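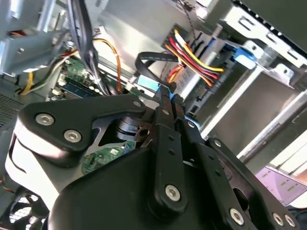 **What is the Graridum scheme?**

The Graridum scheme is a training subsidy for farm businesses in the Corkum district. It pays part of the fee for short courses in bookkeeping, livestock handling, pesticide use and machinery safety.

## Background

The scheme grew out of a winter program of evening classes held at Porier, a market town on the east side of the district. Attendance was low among smaller farms, and a survey by the district farm office found that course fees and travel were the main obstacles. Graridum was set up to cover part of both.

## Eligibility

Applicants must work on, own or rent a holding in the district. Family members who help without pay are eligible if the holder signs the form. Seasonal workers may apply once they have completed seven weeks on the same farm. Contractors based outside Corkum are excluded, even when most of their work is done there.

## Funding

Each holding may claim up to $4,000 in a program year, which begins in February. The subsidy goes directly to the training provider, and the learner pays the balance when booking. Mileage is repaid separately for journeys of more than 10 miles each way.

In its most recent program year the scheme paid for 1,327 course places. Roughly half were in pesticide use, a subject in which certificates must be renewed.

## Courses

Most courses last one day and are held at Porier or at the former dairy school in Man. Bookkeeping is taught over two evenings – the second covers payroll and sales tax records. Livestock handling is offered only at Man, where there are pens and a loading ramp. Places not taken up by the closing date are opened to applicants on the waiting list.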